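The sofa came from a shop in Rillport that was clearing its floor models. We paid 404 for it, down from 592, and delivery was another 10 because the van was coming our way on the Tuesday. It's a plain beige thing and I had expected to be bored of it by October, but I still like it.

What I hadn't expected was the cushions. The back ones aren't fixed, so they slump and slide behind each other, and by the evening one is always leaning at an angle. The throw pillows are the same beige, and they end up wherever the last person left them.
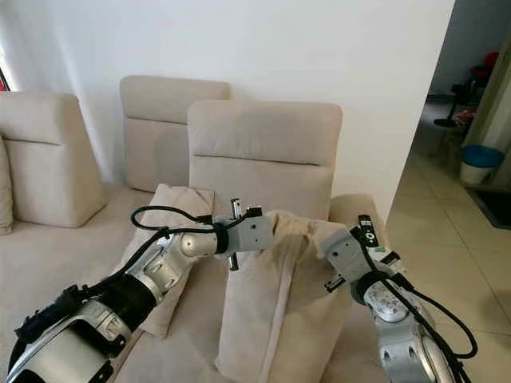

My routine now takes almost 10 minutes, mostly at the weekend. Everything comes off the seat first. I go down the gaps with the narrow nozzle of the vacuum, then knock the back cushions into shape from the sides and stand them up again, seams level. The throw pillows go on last. I used to karate chop the tops and have stopped — it leaves a crease and they sag by lunchtime.

I did try a spray from Wemitden that was meant to freshen the fabric. It smelt of pears for 2 days and I won't buy it again. A soft clothes brush does more for the pile.

Next job is the wall behind, which is plain white and could do with a shelf or a picture. I've been looking at a long oak ledge from Polat, but I need to check what the wall is made of before I start drilling.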